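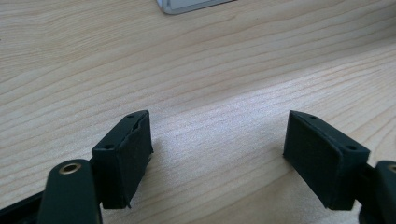
26/07/2022
By Marloes Jansen

The tabletops at the Plerkeck workshop are the first part of the refit to be finished, and this page covers the bench in the back room. The old surface had been oiled over many years and had gone dark along the front edge. Jasper Verhoeven sanded it in June, working through 3 grits, and put on 2 coats of slightly glossy varnish. The wood is light in color now, which was the main request from the people who sort small parts on it. Dark pieces stand out well against it, down to the two small holes in the top of each finger pad and the frayed edges of the lining. Brass shows up too – the eyelet on the left gives off a warm gold shine.

Notes on the surface

Finish: slightly glossy, applied by cloth, excess wiped off after around 30 minutes. Further coats only where the surface wears.

Cleaning: damp cloth, then dry cloth. No solvent cleaners. Grit is brushed off before wiping.

Use: light assembly and sorting. Cutting and gluing stay on the Dunmore bench, which has a replaceable top.

Repairs: scratches are sanded by hand along the grain and varnished again locally. Report deeper dents to Amber Maes – they need steam before sanding.

The shelving is next and will be added to this gallery when it is up.

Recent galleries
Dunmore bench, new top
Caten storeroom, before and after
Drelik drawer units
Window seats by Koen Aerts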